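Banstead Adult Learning Centre
Household Water and Drains, course handout
Unit 4: The toilet and the trap

By the end of this unit you should be able to explain what the trap does, work out the water used by a household in flushing, and name the usual causes of a slow bowl.

1. The trap

Every toilet has a bend in its waste passage which stays full of water. The water seals off the drain so that foul air can't come back into the room. If a toilet stands unused for weeks the seal can dry out, and the smell is often the first sign.

2. Limescale

Hard water leaves chalk wherever it stands or runs. In the bowl it builds up at the water line and under the rim, where it narrows the rinse holes. A mild acid left overnight will soften it. Never mix an acid cleaner with bleach – the gas given off is poisonous.
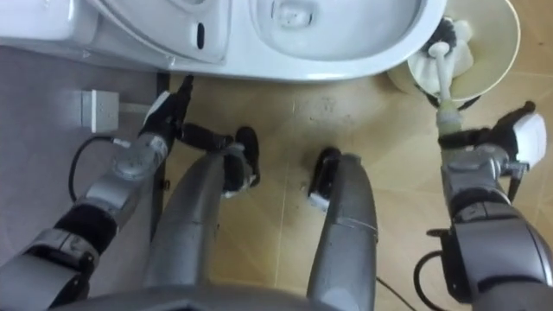
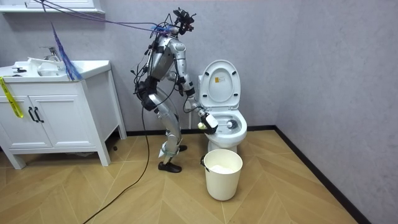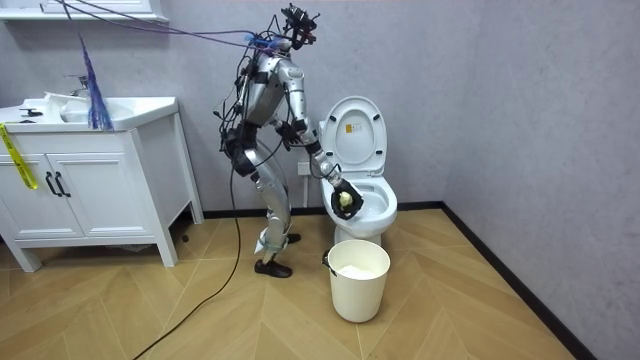 Notes by L. Semeniuk, revised September

3. Working out use

Multiply the litres in one flush by the number of flushes. The Carnon house in the worksheet has a six-litre cistern and made 467 flushes in the month.

467 x 6 = 2,802 litres

The meter shows 3,000 litres for the same cistern, so 198 litres are left to explain. A worn flush valve is the likely cause. To test for one, put a few drops of food colouring in the cistern, wait 30 minutes without flushing, and look for colour in the bowl.

4. Slow bowls

Check in this order: rinse holes, trap, branch pipe, vent. A blocked vent often makes the basin gurgle when the toilet is flushed.

For next time: read the Himunar leaflet on soil pipes and finish questions 1 to 5 on the worksheet. Bring a water bill if you have one.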